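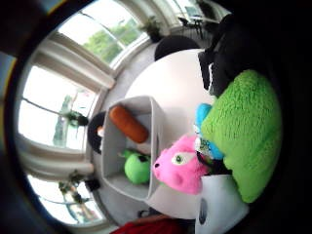

Kodico Opens Expanded Toy Library and Family Room in Irner

IRNER, June. Kodico, the nonprofit toy lending service, has opened a larger toy library and family room on the ground floor of the former Contreras furniture store on Mill Street. The new space replaces the single counter Kodico has run inside the Irner public library for the past 13 years.

Families can now borrow from a collection of 600 items, including plush toys, puzzles, board games, building sets, ride-on toys and dress-up clothes. The old counter had shelf space for less than half of that, and the rest was kept in storage and could only be requested from a printed list.

Borrowing is open to anyone living in Irner or Lero who cares for a child under the age of eight. That includes grandparents, foster parents and licensed home daycare providers. Membership is free. Each household may take out up to four items at a time and keep them for three weeks, with one renewal if no other family has placed a hold.

A room for staying as well as borrowing

At the Mill Street location, families may also stay and play. The front room has low seating, washable floor mats and tables where children can try a toy before taking it home. A small kitchen corner at the back has a sink, a microwave and a changing station.

"Parents told us they wanted somewhere to go in the morning that did not cost anything and did not require signing up ahead," Kodico said in a statement. "The old counter was good for picking things up. It was not a place where you could sit down with a toddler."

Drop-in play runs from 9 a.m. to noon each weekday. Lending hours are 9 a.m. to 5 p.m. on weekdays, with a later closing time of 7 p.m. once a week. The schedule is posted at the entrance and is also printed on the back of the membership card.

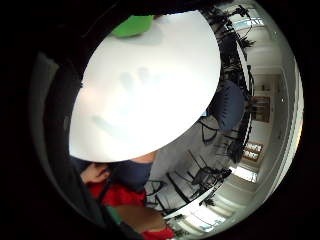
Cleaning and safety checks

Every returned item is set aside for cleaning before it goes out again. Soft toys are machine washed and dried. Hard plastic and painted wood are wiped down with a mild soap solution. Puzzles and games are checked piece by piece against a card kept inside the box.

Items with loose seams, cracked parts or exposed battery compartments are taken out of circulation. Staff repair what they can in the workroom behind the lending desk. Soft toys are the most frequent repair, usually a seam that needs closing or an eye that has to be stitched back in place.

There is no charge for normal wear. Families who lose a piece are asked to report it when they bring the item back. If a whole item is lost, the household may replace it with something similar or pay a flat fee based on the type of toy.

How the move was paid for

The building owner, Contreras Properties, agreed to a five-year lease at a reduced rate and replaced the front doors with wider ones that fit double strollers. The town of Irner covered the cost of an accessible restroom. Shelving and floor mats were paid for with donations from local households and businesses.

Kodico said its running costs will rise with the larger space, mainly for heating and for one added part-time position. The organization has set a goal of signing up 100 monthly donors by the end of the year.

Lero pickup point continues

The pickup point at the Lero community center will stay open. Members can place a hold by phone or at the Mill Street desk and collect the item in Lero the following week. Large items such as ride-on toys and play kitchens are not included in the Lero service, as they do not fit in the delivery van along with the regular bins.

Returns are accepted at either location, no matter where the item was borrowed. The book drop at the Irner public library should no longer be used for toys.

Donating toys

Kodico accepts used toys in clean, working condition during lending hours. Puzzles and games must be complete. The library is most in need of wooden train track, simple musical instruments and puzzles for children ages two to four. It cannot accept car seats, cribs, helmets, water toys or any toy with a recalled part.

Donors with more than two boxes are asked to call ahead so that someone can meet them at the side entrance. Parking there is limited to 15 minutes.

About Kodico

Kodico is a nonprofit toy library serving families in Irner and Lero. It lends toys and games free of charge and offers drop-in play for young children and the adults who care for them. Membership forms are available at the Mill Street desk and at the Lero community center. Proof of address is required, and a utility bill or school letter is accepted.

Media questions may be left with the Kodico front desk during lending hours.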